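Lungate Two-Arm Garment Cell

Niltosard builds the Lungate for laundries and workshops that want to find out how much garment handling a machine can take over. It works on soft clothes, one at a time.

Can it replace a person at the folding table? For plain knits, some of the time. In our July trials it finished 200 of 286 garments without help. Seams and thick hems still cause most of the stops, and a person folds faster.

Each arm ends in a two-finger gripper. Finger pads can be swapped in four minutes. Allow one trained operator per cell.

Gray cloth at the grippers

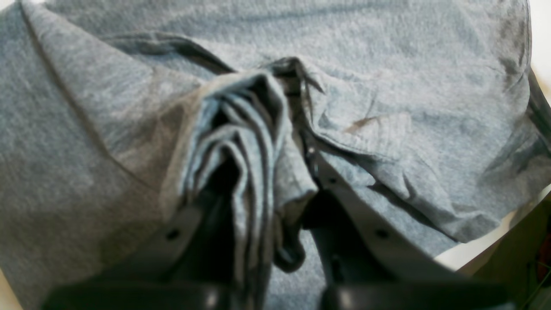
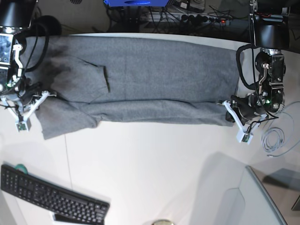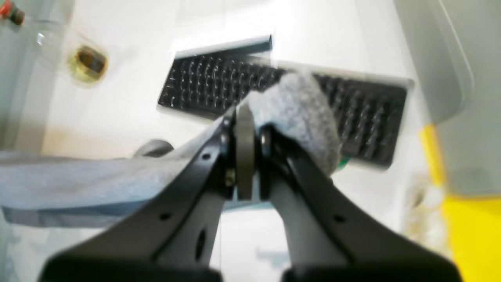 Ordering and support

Units ship from Prikine. Contact Maritza Sotelo for pricing or Njoroge Urio for spare fingers and cables.

Page updated Nov 2, 2023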